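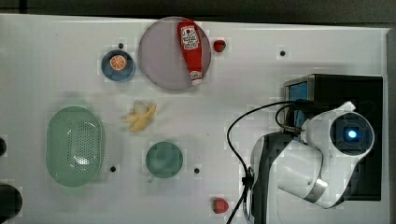 Home blood pressure kit check, June

I do this every few months for the patients on my Lendville list, and Kiran Bisht asked me to write my comments down this time so they make sense to somebody else. So, these are for the kit at the Pudusum Road house.

Cuff size: OK. It's the medium, and the arm measured well inside the marked range. Please don't swap it with the one in the hall drawer, that one's for a much bigger arm!

Cuff fabric and Velcro: OK, a bit fuzzy on one side. I picked the lint out with a comb and it grips fine now.

Tubing: NEEDS ATTENTION. There's a small crack right where it plugs into the monitor. It still held pressure while I was there, but I've asked Faizal Gunawan to order a new one.

Batteries: replaced. The low battery sign was on when I walked in (again).

Memory: OK. 41 readings stored, and 3 of them had the error code. I think those were from talking during the test, which I do too, so no judgment.

Clock: FIXED. It was on winter time, so all the morning readings looked like they'd been taken before dawn.

Seating: OK. Good chair, back supported, feet flat, and the arm rests at heart level with a folded towel under it.

Logbook: mostly OK. Write both numbers, please, top and bottom. One page just says "100" and another says "70", and I can't tell if they go together or not.

Pill list taped inside the logbook: out of date. The water pill was stopped in the spring and it's still on there. I crossed it out and put my initials next to it.

Next check: once the tubing comes in.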